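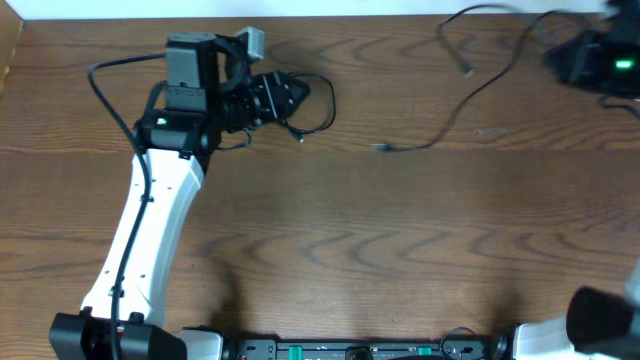 4.3 ケーブルを挿し込む試行の準備と記録

この節では、双腕台で「コネクタ挿入」課題の試行データを取るまでの手順を説明する。4.2節の関節原点合わせが済んでいることが前提である。済んでいない場合は4.2節に戻ること。済んだような気がする場合も戻ること。

課題そのものは単純で、片腕でコネクタをつまみ、もう片腕で相手側を押さえて挿し込む。人間なら電話をしながらでもできる。Irkonar方式の学習済み方策では、初期の成功率は100回中11回だった。本節の手順の大半は、この数字を上げるためというより、この数字が何を意味しているのかを後から説明できるようにするためにある。

用意するもの
・電源と通信の確認が済んだ双腕台
・課題用ケーブル(両端にコネクタのあるもの)
・配置表(付録Cを印刷したもの。画面で見ながらだと必ず一行ずれる)
・非常停止スイッチ。手の届く位置に置く。「手を伸ばせば届く位置」は届かない位置である

手順A 作業面の準備

1. 机の上から課題に使わないものをどける。コーヒーも課題に使わないものに含まれる。

2. 照明を点け、窓のブラインドを下ろす。腕の影が机に落ちるのは構わない。影の向きが試行の途中で変わるのが困る。午後3時を過ぎると西日が入るので、その前にブラインドを確かめておく。

3. 机の天板を乾いた布で拭く。木目を隠すために無地の布を敷かないこと。

注記:木目のある天板は見た目がにぎやかで、黒いケーブルの輪郭抽出には不利である。それでも残しているのは、無地の布の上で学習させた方策が、布を外した途端にケーブルを一本も見つけられなくなったためである。当時の報告書には「背景変化に対する頑健性に改善の余地がある」と書かれている。ものは言いようである。

手順B 腕とグリッパの確認

1. 主電源を入れ、両腕の手首関節にある表示灯が緑になるまで待つ。緑は通信が確立したことを示す。腕が正しい位置にあることも、あなたの設定ファイルが正しいことも示さない。

2. 腕に沿ったケーブルの留め具を根元から順に指で触り、外れがないか確かめる。留め具が外れたまま手首を大きく回すと、ケーブルが関節に巻き込まれる。

3. 手首を左右それぞれ限界の手前まで、低速でゆっくり回す。グリッパ付近のケーブルには、引っ張られない程度のたるみが必要である。たるませすぎると今度は爪の前に垂れてくる。

注意:垂れた自分の配線を、方策が課題用ケーブルと認識してつかみにいくことがある。つかむ精度は、困ったことに課題用ケーブルのときより高い。発生したら非常停止を押し、4.6節の復旧手順に従う。手で引き離そうとしないこと。

4. グリッパを開閉させ、爪の先端が閉じた位置で合っているか目視で確認する。ずれがあれば4.2節に戻る。

5. 両腕を待機姿勢に移す。待機姿勢では、左右の腕のあいだに人の手が入るだけの空間ができる。入るからといって、トルクが入った状態で手を入れてよいわけではない。

手順C ケーブルの配置

1. トルクを切り、表示が「停止」に変わったことを確認する。

2. 配置表から次の番号を読み、課題用ケーブルを表のとおりに置く。配置は全部で13通りある。うち8通りはコネクタの先端が上から見える配置、残りはケーブル自身の下に隠れる配置である。

3. 「絡み」と書かれた配置では、ケーブルを軽く丸めて手を離し、落ちたままの形にする。形を整えてはならない。

注記:人は「でたらめに置け」と言われると、ほどきやすそうな絡まりを作る。初期のデータでは、担当者によって成功率がはっきり違った。調べてみると、几帳面な担当者ほど成功率が高かった。方策は挿入を覚えたというより、几帳面な人の片付け方を覚えていたらしい。このデータは現在、学習には使っていない。捨ててもいない。Everaldo Marinhoが、いつか別の論文になると言っている。

4. 手を机から引き、待機線より後ろに下がる。

手順D 試行の記録

1. 記録画面で「新規試行」を選び、配置番号を入力する。担当者名は略さずに書く。「自分」と書かれた試行が過去に一日分ある。誰の自分かは今も不明である。

2. トルクを入れ、「開始」を押す。

3. 試行中は腕に触れない、声をかけて応援しない。後者は音声を記録しているためで、腕の動きには影響しない。

4. 次のいずれかになったら「終了」を押す。
・コネクタが奥まで入り、両方の爪が離れた
・同じ動作を三度繰り返した
・コネクタが机から落ちた
・制限時間の300秒が過ぎた

5. 結果を「成功」「部分成功」「失敗」から選ぶ。コネクタが半分だけ入った状態は「部分成功」とする。離した途端に抜けたものは「失敗」である。惜しかったかどうかを記入する欄はない。要望は複数届いている。

6. 手順Cに戻り、次の配置に進む。13通りを終えたら一巡とし、グリッパの爪を点検する。爪の滑り止めに傷があれば交換し、交換した試行番号を備考に書く。

手順E 評価用データの取り分け

1. 一巡目のデータは学習に使わず、評価用フォルダに移す。

2. Vasconcelos指標を計算する場合は、失敗した試行を除外しない。この指標は挿入までの経路の無駄を測るもので、失敗を除くと、早々にあきらめる方策がきわめて優秀に見える。

3. Trornodton棟の台で取ったデータと混ぜるときは、台の識別欄を必ず埋める。両者は同じ図面から組まれた同じ装置だが、同じ方策を載せると違う配置で失敗する。原因は調査中で、3月の時点では机の高さが有力とされていた。机の高さをそろえた後は、有力なものがなくなった。

よくある問題

表示灯は緑だが腕が動かない
「停止」表示のままになっていないか確認する。次に非常停止スイッチの戻し忘れを見る。問い合わせのほとんどはここで終わる。

コネクタの手前で爪が止まり、小刻みに揺れる
方策が二つの候補のあいだで迷っている。端が二つとも見える配置で起きやすい。三度繰り返すまで待ってから終了する。途中で片方を隠してやると成功するが、それはあなたの成功であり、記録上は無効となる。

画像に記録の抜けがある
Irbridge中継機との接続を確認する。コネクタが緩んでいれば、いったん抜いて挿し直す。この作業は人間が行うこと。

挿し込む向きが毎回逆になる
カメラの左右の割り当てが入れ替わっている。設定ファイルを直し、入れ替わっていた期間の試行すべてに備考を付ける。試行を消去しないこと。片付けが終わったら両腕を待機姿勢に戻し、主電源を切ってから4.4節に進む。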